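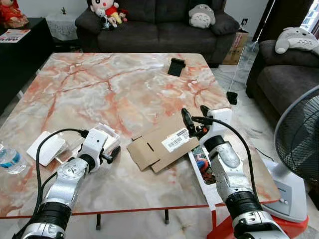
Agreement Among Ringside Judges in Amateur Boxing
Final Project Report, March 2024

Submitted by: Yetunde Idahosa and Angus Crichton
Project advisor: Rupert Bühler

1. Purpose

The project examined how often the three judges at an amateur bout award the same round to the same boxer, and whether agreement changes as a bout goes on.

2. Method

Scorecards were obtained from the Plasinetti Boxing Club for its December tournament. The club supplied cards for 30 bouts of three rounds each, giving 90 rounds in total. Boxers' names were removed before the cards were entered. Bouts stopped before the final bell were left out. A round was recorded as unanimous or split.

3. Findings

Split rounds were most common in the opening round and least common in the last. In several bouts, the judges agreed on the winner but reached that result through different rounds. Corner color had no clear effect.

4. Limitations

All cards came from one tournament, and the same judges worked many of the bouts. Video was not available for comparison.

5. Further Work

Ladi Ugwu will extend the data set to 200 bouts, using cards requested from the Gidey club.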